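# Linduneck Passenger Claims Register

Maintained by the Records Office, Jaserent Travel Guarantee Fund. Release 2.
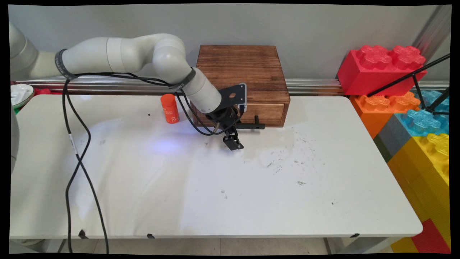
The register lists claims made by customers of Pumphrey Holidays after the company ceased trading in June. It covers package bookings sold through the Linduneck and Ikel branches. Flight-only sales were handled under a separate scheme and are not included.

## Contents

| File | Rows | Subject |
|---|---|---|
| `claims.csv` | 691 | One row per claim received |
| `returns.csv` | 371 | Passengers abroad at the date of closure |
| `suppliers.csv` | 237 | Unpaid hotel and coach invoices |

All files are UTF-8, comma-separated, with a header row. Amounts are in pounds sterling and were converted at the rate used on the day of payment.

## Fields in `claims.csv`

- `claim_ref`: reference issued by the Fund
- `branch`: `LIN` or `IKE`
- `paid_by`: card, cheque, cash or voucher
- `amount_claimed`, `amount_paid`
- `status`: open, paid, refused or withdrawn

Names, addresses and booking numbers have been removed. Ages are given in ten-year bands.

## Known faults

Vouchers issued by the Ikel branch were recorded as cash until the second month of processing. The affected rows have been corrected where a receipt could be found; the remainder carry the value `unsure` in `paid_by`.

A claim split between two card holders appears twice, under the same `claim_ref`. Users calculating totals should group by reference first.

## Use

The files may be copied and quoted for study or reporting, provided the Fund is named as the source. They should not be used to decide an individual claim.

Corrections should be sent to Rhydian Yorath, Records Office, quoting the file name and row. Changes are published on the first Monday of the month.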